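Irkosance Home Forum > Kitchen > Small appliances
Thread: Do "smart" plugs and power meters save anything in a kitchen?

dullknife
Posted 2020-06-21
Clanov has been pushing their metering plug at me for weeks. The claim on the box is that you'll save "up to 200 dollars a year" once you see what your kitchen gadgets draw when they're sitting idle. I don't believe it. A toaster with a mechanical lever draws nothing when it's up. What am I supposed to be saving on?

Has anyone here used one for longer than a weekend?

pantry_moth
I have two. They work fine as meters. The app is slow and wants an account, which annoyed me enough that I nearly sent them back. My coffee maker with the clock pulls a watt or so all day. That's pennies a month. I don't know where they get 200 from unless you're running a second fridge in the garage.

gravelroad
Disagree a bit. The number is silly but the meter changed how I cook. I used to heat the big oven for one potato. Once I saw what the countertop oven used for the same potato I quit doing that.

dullknife
So the plug didn't save you anything, the smaller oven did. You could have worked that out from the label on the back.

gravelroad
I could have and I didn't, for nine years.

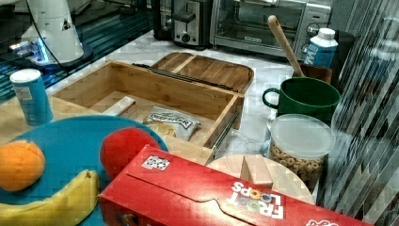
Does it cost less to make two slices of toast in a toaster or in a toaster oven?
The toaster is cheaper. It heats a smaller space and it's done sooner, so even when the wattage on the two labels is close, the toaster is on for less time. Once you're doing six slices or melting cheese on something, the oven makes more sense.

tin_lid
I'd go along with that. I'd add that most people do one batch in the morning and the difference is too small to find on a bill.

pantry_moth
Same. I ran a plug on mine from January on and gave up reading it, the line was so flat.

half_a_lemon
Can I put in a word for the Bakell meter? No app, no account, just a little screen. You type in your rate and it tells you the cost. I took it all over the house. The worst thing I found was an old dehumidifier in the basement, 400 watts whenever it kicked on, and it kicked on a lot. Kitchen stuff was nothing next to it.

dullknife
See, that I'd buy. Does it hold the reading when you unplug it?

half_a_lemon
Mine does. There's a button cell in it. I've heard the Sugawara one doesn't, but I haven't owned it so take that for what it is.

tin_lid
I own the Sugawara and it holds the reading fine. The early ones may have been different – I bought mine used and there's no date on it.

half_a_lemon
Fair enough, I'll take that back.

oldfusebox
Everybody's talking about cost and I'd be more worried about what's sharing an outlet. Those plugs have a max load printed on them and a toaster plus an oven on one power strip will blow past it. I don't let a heating appliance anywhere near a strip, smart or dumb. Wall outlet, one at a time.

gravelroad
The Clanov is rated for a full 15 amp circuit though. One oven is fine on it.

oldfusebox
Rated when new. I pulled one out of my sister's kitchen that had gone brown around the prongs after 17 months. You do what you like.

pantry_moth
Was that a Clanov or some other brand?

oldfusebox
No brand on it that I could find. Which should have told her something.

dullknife
OK. I'm skipping the Clanov. I'll see if I can borrow a plain meter, run it on the fridge for a week and then on the freezer. If I turn up anything close to 200 a year I'll come back and apologize to the box.

gravelroad
Do the cable box while you have it. Mine was worse than the freezer.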